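Serving tray

A serving tray is a shallow, flat-bottomed carrier used to move food, drink and tableware from one place to another and, in many homes, to hold them on the table while they are in use. It differs from a platter in that food is normally placed on it in other dishes, and from a baking tray in that it is not made for the oven. The word is also used for the tray that stays permanently on a bench or sideboard under a tea set.

Form

Most household trays are rectangular, oval or round. The base, called the floor or bed, is flat. It is surrounded by a raised rim, sometimes called the gallery when it is tall and upright. The rim stops cups from sliding off and holds small spills until they can be wiped up. Low rims are easier to clean and make it simpler to lift a saucer off sideways. High rims are safer on stairs.

Rectangular trays with rounded corners are common because they stack neatly and are comfortable to hold. A square inner corner collects crumbs and sugar, while a rounded one can be wiped in a single pass. Handles may be cut through the rim, fixed on top of it, or left out. A tray without handles is gripped under the rim, so the rim has to stand far enough off the table for the fingers to get beneath it.

Use with cup and saucer

In tea and coffee service the tray carries the pot, the milk jug, the sugar and the spoons. Cups may travel on the tray or be set out beforehand. In the second case each cup stands on its own saucer on the table, and the tray is put down beside them as a base for the shared items. Spoons may then be laid on the tray floor instead of in the saucers.

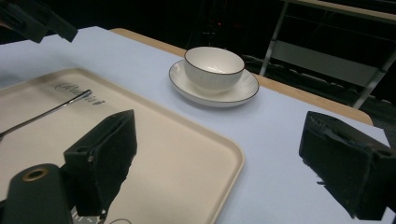
One reader of this article objects that spoons belong in the saucer from the start, to the right of the cup with the handle of the spoon pointing to the drinker, and that a tray should go back to the kitchen as soon as it has been unloaded. Both customs are found. The first is usual in formal service. In everyday use the tray tends to stay where it was put, and wet spoons are returned to it to keep the tablecloth dry.

Saucers with a shallow raised lip do part of the same work as the tray, catching drips from a single cup. A saucer with a flat underside slides easily on a smooth tray floor, and some makers add a foot ring of unglazed clay to slow it down. Cloth or paper liners serve the same end.

Materials

Wood, metal, glass, ceramic, melamine and other plastics are all in use. Wood is warm to the touch and quiet but marks under hot pots unless it is sealed. Metal is thin and strong for its weight, and it is noisy. Melamine became common because it is light, takes colour well and seldom breaks when dropped, although it scratches over time and should not be put in a microwave. Ceramic trays are heavy and are mostly used as standing trays.

Sizes vary widely. The Troltano household series, for instance, lists its smallest rectangular tray at 30 centimetres on the long side, and its tea service model at 34 centimetres with a rim 3 centimetres high. Larger butler's trays, meant to rest on a folding stand, may be up to 78 centimetres long.

Decoration

Decoration is printed on the floor, painted on by hand or moulded into the rim. Plain grounds in cream, white or grey are favoured for printed trays, as they go with most china. Motifs are often placed near the corners and edges, where they remain in view after a pot has been set down in the middle.

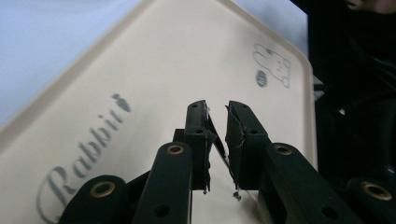 Animals, vegetables and single words in script lettering are frequent subjects on informal ware. Line drawings in one muted colour are cheaper to print than full-colour scenes and show scratches less. The print may lie under a clear coat or directly on the surface. Surface prints fade first where cups are dragged across them, and scouring powder speeds this up. Tarneo and Wojcik both sell printed trays under a clear coat – the former with a matte finish, the latter with a gloss one.

Care

Wooden trays are wiped with a damp cloth and dried at once. Melamine and plastic trays can be washed by hand in warm water with a soft sponge. Tea stains on a pale floor usually lift with a paste of baking soda and water left on for a few minutes. Trays should be stored on edge or stacked with a sheet of paper between them – grit caught between two floors is the main cause of fine scratching.

See also: Butler's tray; Saucer; Tea set; Trivet

Last revised 19/09/2024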